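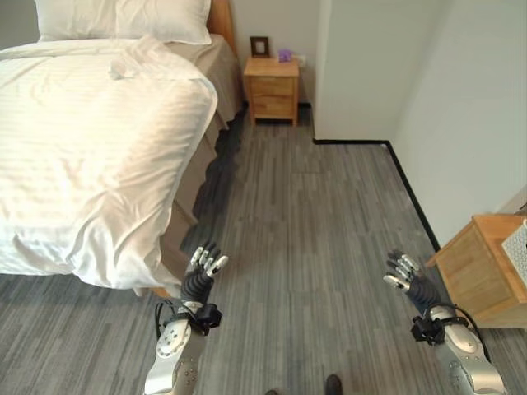
Chinyere Idahosa

31 January 2025

Right, a few of you asked how I've been getting on with learning Swedish at my age, so I'm going to do a proper thread, and I apologise in advance to anyone who only follows me for the soup recipes. Put the kettle on, it's a long one.

I started in August, the week after my niece moved to Rikstead with her husband and his very Swedish mother. I'd met Ronja Hedlund twice and both times we smiled at each other over a cake for an hour. Her English is far better than she lets on, but she goes shy, and I thought, well, one of us had better make an effort.

So I bought a second-hand course book for 40 pence at the church sale in Staswood (the CD was missing, of course) and signed up for Stundo, which a lady at my choir swears by. It gives you a little lesson every day and then sulks at you if you skip one. I have been sulked at quite a lot.

The first month was lovely. Swedish and English are such close cousins that you keep meeting words you half know already. Hus is house, bok is book, arm is arm, hand is hand. I went round feeling terribly clever and telling everybody in the butcher's.

Then came en and ett. Every noun is one or the other and there isn't much you can do except learn them together with the word. En säng, a bed. Ett bord, a table. Ett hus, but en bil. I asked Ronja how she knows and she thought about it for ages and said "it sounds wrong the other way", bless her.

And THEN they stick the "the" on the end! Säng is bed, sängen is the bed. Bord is table, bordet is the table. I rather love it now, it's like the word putting its hat on at the back, but for weeks I was saying "the" twice and wondering why people looked kind.

What helped me most was labels. I cut up an old cereal box and wrote 48 of them, and for a whole fortnight the house was covered. Kudde on the pillow, lakan on the sheet, täcke on the duvet. The one on the duvet ended up in the wash and I was picking täcke off my cardigans until half term.

My favourite of the lot is nattduksbord, bedside table. Natt is night, duk is a cloth, bord is table, so it's a little night-cloth-table, and I think that's just beautiful. English lets you make words like that now and again but Swedish does it all day long without stopping for breath. 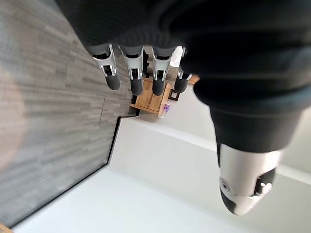 Body words were my next big push, and I'd recommend them to any beginner, mainly for the plurals, which wander about a bit. Hand turns into händer, and fot turns into fötter, much as our foot turns into feet, so you can feel the family resemblance. Finger is fingrar when there's more than one, and you could practise it on those four in a row up there, fyra fingrar, with their svarta fingertoppar, black fingertips. Notice that svart has grown an a on the end there, as adjectives do with a plural, and it took me till nearly Christmas to stop leaving it off.

Pronunciation, oh dear. The number seven is sju and it sounds like somebody gently blowing out a candle while saying "who". I practised it in the car. I practised it in the queue at Awwad, where I get my cardamom, and the young man on the till asked if I needed to sit down.

I've got 13 verbs I'd trust myself with in company and a good many more that I recognise as they go past. Reading is miles ahead of speaking. I'm told that's normal and I've decided to believe it.

Last week I rang Ronja and we did the whole first part of the call in Swedish: the weather, the baby's teeth, what she was having for tea (fish). She corrected me on ett äpple and I corrected myself on the next one before she could, and we both had a little cheer down the phone.

If anybody fancies starting, do five minutes a day and say it all out loud, even if the cat leaves. And if you've got a good children's book in Swedish to lend me, please do shout, I'm ready for something with a plot. Hej då for now, my loves x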